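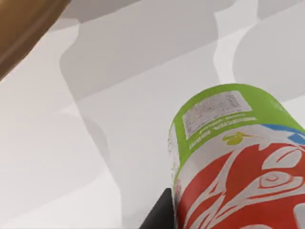
How much salt goes into a jar of fermented cabbage? Weigh the shredded cabbage after trimming and use 2 per cent of that weight in fine salt, so a full kilo takes 20 g.

The test kitchen at Kekano ran the autumn batch in September with 3,000 g of white cabbage, weighed before trimming. Outer leaves and core came to 884 g, leaving 2,116 g for the crock and a salt dose of 42 g. Weigh the salt as well. A tablespoon of coarse salt and a tablespoon of fine salt differ by several grams, enough to matter in a small jar.

Danuta Lis shreds to the thickness of a coin, salts in a wide bowl and leaves it for half an hour before packing. Caraway goes in at this stage if wanted. Press down firmly until brine covers the cabbage. If it falls short, top up with 580 ml of water carrying 12 g of salt — any surplus keeps in the fridge for the next few days.

Hold the crock between 18 and 20 degrees. Edeltraud Gerlach tastes hers from the fifth day and moves it to the cellar once the sourness suits her, usually in the third week. A flat white film on the brine can be skimmed off. Fuzzy or coloured growth means the batch is thrown out.

Recent items
Ziółkowski rye starter: feeding times
Storing beetroot in sand
Nornine crocks: replacement weights
Clalta market stall hours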